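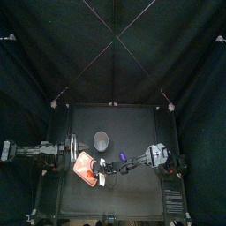 Forum > Arms & Grippers > Teaching by Demo

skunville_dan
Okay, question for the teleop people. I'm recording demos of putting small stuff on a plate with two arms, driving both from leader arms, and my right hand keeps getting ahead of my left. I've got 80 episodes in and I bet 20 of them are junk! Do you toss the hesitant ones or keep them?

mossyrelay
Toss them. The policy copies your dithering, pauses and all. I learned that the slow way with 3,107 episodes on the Rosow set (never again).

tinplate
Gonna disagree with mossy. If you fumble and then recover, keep it, that's the stuff the arm needs when it's a bit off target. Pure standing around, sure, trim it.

skunville_dan
Trimming I can do. Would you move the cup and the eggplant between takes? I've been pretty lazy about that. 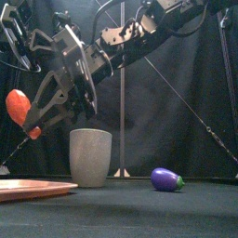 mossyrelay
Move everything, every take, even if it's only an inch or two. And try hand guiding for the grasp part, way less wrist wobble than remote.

tinplate
Hand guiding with two arms? You'd need four hands lol. Stick with the leaders and slow down near the plate.

skunville_dan
Ha, fair. Doing another batch tonight, slower, and I'll post the curves once it's trained.

Recent in this category
Plarnodia leader arm drifts after warmup
Gravity comp settings for Holanda wrists
How many demos before you train?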